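ステンレスに触れるロボットの「目」をどう作るか　反射面と向き合う制御ソフトの現場

厨房設備の保守ソフトを手がけるGrelticoが、ステンレス面を扱うロボット向けの新しい制御スタックを社内で動かし始めたのは1月のことだ。名称はNirkellという。腕もグリッパーも市販の部品を組み合わせたもので、ハードウェアに目新しい点は少ない。開発チームが時間を費やしてきたのは、その上で動くソフトウェアである。

金属の流しや槽の内側を拭く、部品を外す、底に残ったものをつまむ。人の手なら考えずに済む作業だが、ロボットにとっては条件が悪い。ヘアライン仕上げのステンレスは光を一方向に引き伸ばして返し、曲面では照明がそのまま白い帯になる。カメラの位置を少し動かすと、帯も動く。

「物体は止まっているのに、画像の中では一番目立つ特徴が動いてしまう」と、知覚部分を担当するRemzi Uysalは話す。前職では倉庫の箱を扱うロボットの認識を書いていた。段ボールの角は、どこから見てもほぼ同じ角に見える。金属の槽に移って最初の数週間は、それまで使っていた位置合わせの手法がほとんど役に立たなかったという。

通常の位置合わせは、画像の中から特徴点を拾い、次の画像の同じ点と対応づけて、カメラがどれだけ動いたかを求める。ところが反射面では、拾われる点の多くがハイライトの縁に集まる。対応づけ自体は成立し、数値上の残差も小さい。それでも出てくる移動量は間違っている。エラーが出ないまま誤った値が下流に渡るため、原因を突き止めるのに手間がかかった。

Nirkellでは、特徴点を三つの種類に分けて扱う。形状に由来するもの、表面の傷や汚れに由来するもの、反射に由来するものである。分類には、手首のカメラをわずかに振りながら撮った短い連続画像を使う。腕の関節角から計算される動きと、画像上の点の動きを比べ、食い違いの大きい点を反射とみなして重みを下げる。ゼロにはしない。完全に捨てると、滑らかな面では使える点が足りなくなることがあるからだ。

意外に頼りになったのが、細かな傷だった。新品の槽より、使い込まれた槽のほうが位置合わせは安定する。傷は面に固定されており、光の当たり方で見え隠れはしても、場所は変わらない。チームは当初、傷を画像処理で消してから形状を推定しようとしていたが、この前処理は早い段階でやめている。

一方、水滴の跡や白い曇りは扱いが難しい。面に付いている点では傷と同じでも、拭けば消える。作業の前後で地図が変わってしまうのである。現在の版では、輪郭のぼやけた斑点は位置合わせに使わず、作業対象の候補として別の層に記録している。記録した斑点が清掃すべき汚れなのか、ただの映り込みなのかは、視点を変えた画像で改めて判定する。
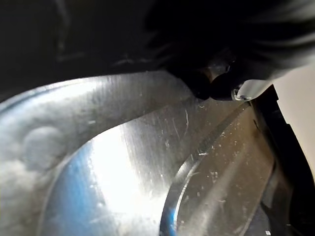
接触の判定も、画像だけでは決めない。指先が金属面に近づくと、腕とグリッパーが自分の影を落とし、見たい場所ほど暗くなる。面に映った指先を実物と取り違えることもあった。Uysalのチームは、視覚による距離推定は接近の途中までで打ち切り、最後の区間は力の変化で進める方式に切り替えた。

切り替えの位置は固定値ではない。距離推定のばらつきを常に計算しておき、それが設定した幅を超えた時点で速度を落とし、力制御に移る。条件のよい場所では面の近くまで視覚で進み、反射の強い場所では早めに手探りになる。見た目には、同じ動作なのに場所によって速さが違うことになり、社内の見学者から不具合ではないかと聞かれることが多いそうだ。

力の読み取りにも癖がある。薄い金属板は押すとわずかにたわみ、接触した瞬間の立ち上がりが鈍い。ゴム状の指先を使えば、それ自体もつぶれる。初期の版は単純なしきい値で接触を判定しており、板の中央では検出が遅れ、縁の近くでは早すぎた。いまは力の大きさと増え方の両方を見ている。腕の姿勢が変わると手首にかかる重さも変わるので、接近を始める直前に基準値を取り直す処理が入った。

動作計画の側では、Kaplanと呼ばれるモジュールが経路を作る。流しや槽のような凹んだ形の中では、指先が届くかどうかより、手首や腕の太い部分が縁に当たらないかどうかが先に問題になる。Kaplanは目標点から逆向きに探索を始め、まず槽の外へ抜け出せる姿勢を確保してから、そこへ入る経路を求める。途中で計画が破綻しても、戻る道だけは残っている状態を保つためだ。

計算時間は当初の悩みだった。形状モデルを細かくすると衝突判定が重くなり、粗くすると縁の段差が消えて安全な経路と誤認する。チームは全体を細かくすることをあきらめ、縁と段差の周辺だけ解像度を上げた。平らな底の部分は大きな面で近似している。底に円形の隆起がある場合には、その稜線に沿って余裕を持たせる。

評価には、記録した試行を再生して新しい版の判断を比べる社内ツールDronmontを使う。登録されている試行は174件。このうち13件は、かつて誤った接触判定を起こしたもので、版を上げるたびに必ず再生する決まりになっている。ロボットを動かさずに確かめられるため、知覚部分の変更は一日のうちに何度も回せる。

ただし、再生で確かめられる範囲は限られる。新しい版が違う動きを選んだ時点で、その先の画像は記録に存在しない。Dronmontは分岐した時刻に印を付け、それ以降を合否の判定から外す。分岐が早すぎる試行が増えれば、実機で録り直す。5月の版では11件を録り直しに回した。

この仕組みの利点は、失敗の議論が具体的になったことだとUysalは言う。以前は「反射が強かったから」で片づけていたものが、どの時刻に、どの点の重みが、どれだけ誤っていたかまで追える。調べてみると反射とは関係がなく、画像と関節角の時刻がずれていただけという例も見つかった。腕が速く動いているときほど影響が大きく、症状は反射による誤差とよく似ていたという。時刻合わせを直した結果、重み付けの調整項目をいくつか減らすことができた。

照明を変えればよいのではないか、という指摘は社内にもあった。拡散光の囲いを付ければ、白い帯はかなり弱まる。しかし厨房の現場では、照明を作業のたびに持ち込むことは難しく、囲いは槽の中で腕の動きを妨げる。チームは偏光フィルターも試したが、腕の向きによって効き方が変わり、暗くなった分だけ露光時間を延ばす必要が出た。結局、標準構成には含めていない。

学習ベースの距離推定も並行して検討している。Uysalの評価は慎重だ。平均の精度は従来手法を上回るものの、外れたときに自信のある値を返すことがある。力制御への切り替えはばらつきの見積もりに依存しているので、平均がよくても、その見積もりが当てにならなければ組み込めない。いまのところ、学習モデルの出力は従来手法と並べて記録するだけで、制御には渡していない。

残る課題のうち、チームが次に取り組むのは複数の槽をまたぐ作業である。隣り合う槽は形がよく似ており、どちらを見ているのかを傷の配置だけで見分けるには、一定の範囲を見渡す必要がある。手首のカメラは面に近づくほど視野が狭くなり、区別の手がかりを失う。槽に入る前の画像を保持し、関節角からの推定とつなぎ合わせる方法を試作中だが、腕を止めてから再開した場合の扱いがまだ決まっていない。

Grelticoは、次の版で4種類の槽に対応させる計画だ。対応といっても、形状ごとに専用の手順を書くことはしない。縁の高さ、底の段差、排水口まわりの形を設定ファイルに記述し、KaplanとNirkellが同じファイルを読む。以前は両者が別々の寸法を持っており、片方だけ更新して縁に接触する事故があった。設定の書式は先月固まり、現在は既存の試行記録を新しい書式に移す作業が続いている。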